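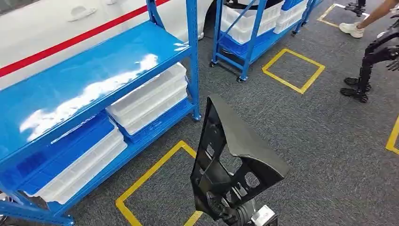 Notas para la charla – versión larga, para leer en voz alta si hace falta. Las diapositivas llevan muy poco texto. Lo que va entre corchetes no se dice.

# Cómo guardar las piezas de recambio sin perderlas dos veces

## Arranque

Buenas tardes. Voy a hablar de recambios: juntas, rodamientos, fusibles, filtros, tornillería que solo encaja en una máquina. Material barato casi siempre, que cuando falta deja parada una línea entera.

Trabajo en el almacén de mantenimiento de Fosesix. Cuando empezamos a ordenar teníamos más de 2.000 referencias dadas de alta y una parte importante no aparecía en el sitio que decía el listado. Algunas estaban en otra estantería. Otras estaban en el cajón de un banco de trabajo, dentro de una bolsa sin etiqueta.

[Pausa. Preguntar quién ha comprado una pieza que ya tenía. Esperar a que levanten la mano.]

Eso es perder una pieza dos veces: la primera cuando no la encuentras y la segunda cuando pagas otra igual y aparece la vieja al mes siguiente.

## El listado y la estantería

El error de partida fue corregir el listado desde la oficina. Estuvimos semanas limpiando descripciones, unificando nombres, quitando duplicados. El fichero quedó muy bien y las estanterías seguían igual.

Después lo hicimos al revés. Primero se vacía un estante, se identifica lo que hay, se decide qué se queda, y solo entonces se toca el fichero. Es más lento. Un estante malo se lleva una mañana.

Para identificar usamos, por este orden:

- la referencia grabada en la pieza;
- el albarán, si sigue dentro de la caja;
- el despiece de la máquina;
- preguntar a quien la montó la última vez.

Lo último funciona mejor de lo que parece, pero hay que apuntar la respuesta en el momento. Si se deja para la tarde, se olvida y hay que volver a preguntar.

[Diapositiva con la ficha de la junta Plener. Señalar que la misma junta estaba dada de alta con 3 nombres distintos: por medida, por proveedor y por máquina.]

## Zonas según el uso

Dividimos el almacén en 4 zonas. El criterio es cada cuánto se saca la pieza. La familia a la que pertenece cuenta después, dentro de la zona.

1. Uso semanal. A la altura de la mano, cerca de la puerta, sin tapa.
2. Uso mensual o parecido. Estantes intermedios, cubeta con etiqueta delante.
3. Uso raro pero crítico. Armario cerrado, con la ficha técnica dentro. Aquí van los variadores de la línea Brendden, por ejemplo, que tardan mucho en llegar si hay que pedirlos.
4. Piezas voluminosas o pesadas. Nivel del suelo y con acceso para la transpaleta. Ejes, reductoras, motores de repuesto. Los motores llevan una tarjeta con la última vez que se giró el eje a mano.
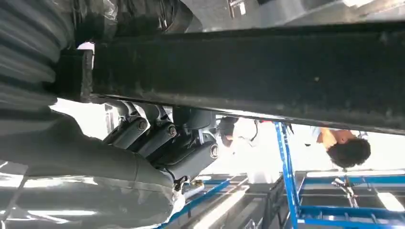
## Etiquetas

Una etiqueta tiene que leerse desde el pasillo. Las nuestras de antes llevaban siete campos y una letra diminuta. Ahora llevan código, nombre corto y ubicación. El resto está en la ficha.

El nombre corto lo pone el taller. Si en el taller llaman «el codo de la bomba» a una pieza, en la etiqueta pone «codo bomba», aunque el fabricante la llame de otra manera. El nombre del fabricante se guarda en el fichero y se puede buscar por él.

Sobre el material: el papel con cinta adhesiva encima aguanta mal la grasa. Probamos etiquetas de poliéster y llevan bien el trapo con disolvente. Cuestan más – lo digo porque siempre lo preguntan al final.

Y la etiqueta va en la cubeta y también en el estante. Cuando alguien se lleva la cubeta entera al puesto, el hueco dice qué falta.

## Mínimos y máximos

[Si voy mal de tiempo, saltar a «El caso de Valdovinos».]

El mínimo de cada pieza sale de dos datos: cuánto se gasta y cuánto tarda en llegar. Parece evidente, pero muchos de nuestros mínimos eran un uno puesto por defecto el día del alta.

Con las piezas de uso semanal no hay problema, porque el consumo se ve enseguida. Con las raras no hay historial que sirva. Ahí la pregunta es cuánto cuesta una parada, y la respuesta la tiene producción. Conviene sentarse con ellos y hacerlo máquina por máquina.

El máximo se olvida más. Nosotros teníamos filtros caducados porque alguien aprovechó una oferta. El ahorro de aquella compra acabó en el contenedor.

## El caso de Valdovinos

El almacén de Valdovinos es más pequeño que el nuestro y lo ordenaron después, con el mismo método. Cambiaron 2 cosas y en las dos creo que acertaron.

La primera: no cerraron el almacén durante el trabajo. Nosotros lo cerramos por tramos y la gente se hizo reservas en los bancos, justo lo que queríamos evitar. Allí pusieron una mesa en la entrada y todo lo que salía se apuntaba en una hoja.

La segunda: dejaron un estante de dudas. Lo que no se identificaba iba allí con una fecha escrita a rotulador. En diciembre revisaron lo que quedaba. Parte se identificó sola, porque alguien vino a buscarla, y el resto se dio de baja.

[Aquí suelen preguntar por el programa informático. Decir que empezaron con una hoja de cálculo y que siguen con ella.]

## Mantenerlo

Ordenar es un proyecto con final y mantenerlo es una tarea de cada semana. Tenemos un recuento corto: se elige un estante, se compara con el listado y se corrige en el acto. Se hace a primera hora, antes de que entren los avisos.

Las devoluciones son el punto débil. La pieza sobrante de una reparación vuelve en el bolsillo de alguien y acaba en la primera cubeta que pilla. Pusimos una bandeja de devoluciones al lado de la puerta y la vacía el turno de tarde. Cuando la bandeja rebosa, sabemos que el recuento de la semana saldrá mal.

## Preguntas

[Dejar en pantalla la tabla de zonas. Tener a mano el modelo de etiqueta y la hoja de salidas para quien quiera copiarla.]

- Si preguntan por códigos QR: los probamos solo en el armario de críticos. Faltan datos para recomendarlos.
- Si preguntan por el coste: la mayor parte fueron horas. Las cubetas y las etiquetas pesaron poco.
- Si preguntan cuánto duró: depende de cuántas horas seguidas se le puedan dar. Nosotros lo hicimos a ratos y se alargó.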